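Print this page | E-mail this page
Last updated: May
Reading time: 4 minutes

Pravcombe Residential Centers
Dining Room Handbook, Section 6: Small Tables

6.1 Scope

This section applies to the brown tables in the Drido Room and the Ninh Room when they are set for light refreshments. Banquet tables are covered in Section 7. Staff should read Section 2 (Hand Washing and Aprons) before handling any cloth, dish or cup.

6.2 Laying the cloth

1. Clear the tabletop and wipe it with a damp towel. Allow it to dry fully.
2. Take one white cloth from the linen cupboard. Cloths marked 180 are used on small tables. Cloths marked 242 belong to the banquet tables and must be returned to the cupboard if taken by mistake.
3. Place the folded cloth at the center of the table and open it toward the sides, then toward the front and back.
4. Smooth the cloth with the flat of the hand, working outward from the middle. Light fold lines are acceptable. Raised creases under a dish are not.
5. Leave a margin of bare tabletop along the sides. The cloth is not intended to hang over at small tables. 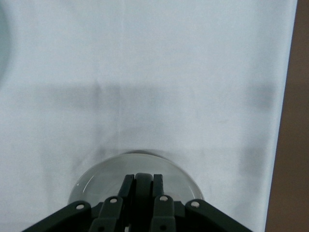 Is it necessary to iron a cloth that shows fold lines?
Ironing is required only when the creases stand up enough to tilt a dish or cup. Cloths that have been smoothed by hand and lie flat may be used as they are.

Note: A cloth with a stain, a tear or a loose hem is to be placed in the gray linen bag and entered on the Gutix laundry sheet. Do not turn a stained cloth over for reuse.

Caution: Do not pull a cloth straight once dishes have been set on it. Remove the dishes first, correct the cloth, and begin again at 6.3.

6.3 Placing the dishes

1. Each small table receives three shallow round dishes. Different colors may be used together on one table.
2. Hold each dish by the rim and inspect it against the light. Set aside any dish with a chip or a crack.
3. Set two dishes level with each other, one toward the left of the cloth and one toward the right.
4. Set the third dish nearer the front edge, between the other two, so that the three form a triangle. Exact spacing is not required.
5. Lower each dish straight down. Sliding a dish will drag the cloth.

6.4 Placing the cups

1. Small cups are set inside a dish with the opening facing upward.
2. Paper cups are kept in their sleeve until the table is otherwise complete. The storeroom carton holds 1,000 cups; notify the supervisor when over 200 have been drawn for a single event.
3. Any cup that has touched the floor is to be discarded or washed, as appropriate to its material.
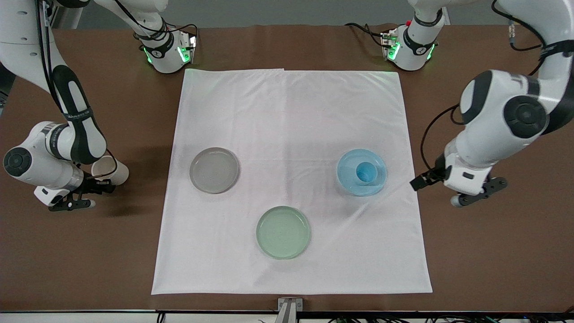
May a dish be left on the table without a cup?
An empty dish is permitted at any position and may be used for wrapped sugar, biscuits or spoons. The supervisor will state on the event sheet which dishes are to receive a cup.

6.5 Clearing

1. Remove the cups before the dishes. Do not stack cups inside one another if they contain liquid.
2. Carry dishes to the wash area in the padded tray, one layer deep.
3. Fold the cloth inward from all four sides to hold any crumbs, and shake it out over the bin in the service corridor.
4. Return clean dishes to the shelf by color. See Section 9 for breakages.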